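Chibuzor Idahosa has spent the winter getting two arms to agree with each other. His project, Flastari, takes up one end of a shared workshop called Getine, where members pay 80 pounds a month for bench space and the use of the tools.

He started with a single arm and gave up on it by March last year. "One arm can pick a thing up, and that's it," he says. "If you want to open a bag, something has to hold the bag."

The second arm meant redoing the wiring and most of the brackets. His parts list now stands at 2,203 pounds, which he keeps in a notebook along with everything that has broken. The grippers are on their third design. Earlier ones had wide, flat fingers that pushed small objects along the table.

"Pointed ones are better for cords and laces," he says. "They're worse for anything round – I'm still not happy with how they hold a cup."
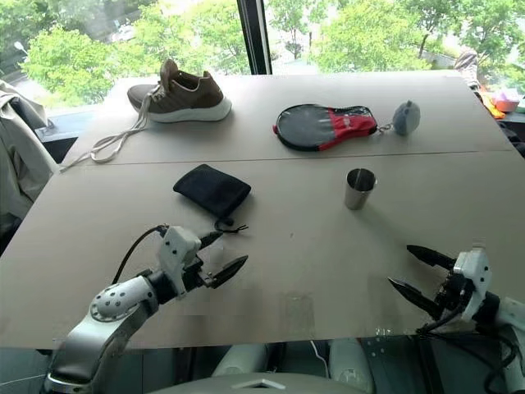

The two arms at the table, with a shoe, a racket case, a pouch and a steel cup set out.

Idahosa drives the arms by hand for now, using a pair of controllers, and saves each attempt. He has 418 so far and reckons almost half are any use. The software that learns from them was written with another member, who goes by Negussie on the workshop's message board.

Soft things give him the most bother. "A cup is a cup wherever you put it. A drawstring lands differently every time, and I can't write a rule for that."

Other members have asked whether it could sort the parts drawers. He has told them no. The arms are slow, and he doesn't leave them running when he goes for lunch.

His next job is the cabling, which he wants to clip closer to the wrists. After that he would like to try tying a lace. "A plain knot first," he says. "I'm not promising a bow."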